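Snack boxes, round 2

Jirnine Street kitchen, packing day. Monday, February 24, 2025

OK finally getting this page up. Same deal as the January round: everybody brings snacks, we pack them into boxes, boxes go out to the people who moved away and keep complaining they can't get the good stuff. This time 27 people on the list. In January it was way less and we still ran out of tape.

Not many pictures this time, hands were full. Captions are from memory so if I got something wrong text me and I'll fix it.

Quick rundown for anyone who wasn't there. We put the patterned cloth down on the big table first (thank you Saron Demissie, yes it is going back to you, yes washed). Then boxes open and standing up, then snacks go in one at a time. Chips and puffy things last, always. We learned that one in January when the Tevstead box got there and it was basically crumbs. Corrado Vitale got a bag of dust and a jar of olives and was very nice about it.

How we pack now:

Heavy stuff on the bottom. Jars in a sock or a dish towel, lid taped.
Flat stuff down the sides. Noodle packs, seaweed, chocolate bars.
Bags standing up, not lying down. They hold eachother in place that way.
Letter on top so it's the first thing they see.
Shake it. If it rattles add something soft.

Don't squeeze the air out of the bags!! The air is the padding. Somebody does this every single time. 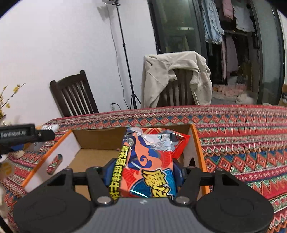

On to the boxes themselves. Went with the ones with handle holes in the sides again, so much easier to carry down to the car. Only problem is small things can work their way out of the holes, so tape over them from the inside before the box gets closed. Loose candy goes in a zip bag no matter what. Tekleab box from last time lost half its ginger chews somewhere in the mail, never again.

What people asked for, in case you're shopping for the next one:

Anything spicy. Spicy is gone first, every time. The Saradbridge people want it so hot you can't taste it, their words.
Rice crackers, the soy ones with the seaweed strip.
Tea, loose or bags, doesn't matter. Please write on it what it is, we had one mystery tea in January and it's still a mystery.
Dried mango. Not the sugar kind.
Instant coffee packets for Corrado, who says the coffee where he is now is "brown."

What to skip:

Chocolate is ok until April, then stop, it melts.
Nothing in glass bigger than a jam jar.
No fresh fruit. I know it was a nice pear. It was not a nice pear when it got there.

Money stuff, real quick. Postage was the big one. Heaviest box came to $49 to send which hurt a little, that one had two jars of chili crisp plus a cookbook in it. Everybody else came in under that. We had $100 in the envelope from last time to start and it's gone now, so chip in when you can, or bring stamps.

Letters: if yours didn't make it in, I have a small stack on my desk and will mail them seperately this week. Most of them are from kids so they are mostly drawings. One is a very long list of dogs.

If you're getting a box, please do these:

Open it right side up, there's an arrow.
Tell us what broke. For real, we can't fix it if you just say everything was great.
Send a picture of whatever you ate first.
Save the box if it's still in good shape and you're coming back this way, we'll use it again.

Saron is collecting replies for the wall. She already has a bunch from January up by the fridge, go look if you're in the kitchen. Best one so far is still the Tekleab one, a photo of an empty bag and the word "more."

Next round is whenever we get enough snacks and enough postage, so probably spring. If you want to be added to the list, or you know somebody who just moved and is sad about snacks, leave the name and adress on the clipboard by the door. Write clearly. I spent half an evening trying to decide if something was a 1 or a 7 and ended up calling the guy.

Labels still to print, then one more post office run Thursday before they close. Need one person with a car, two if we can get them. Text me.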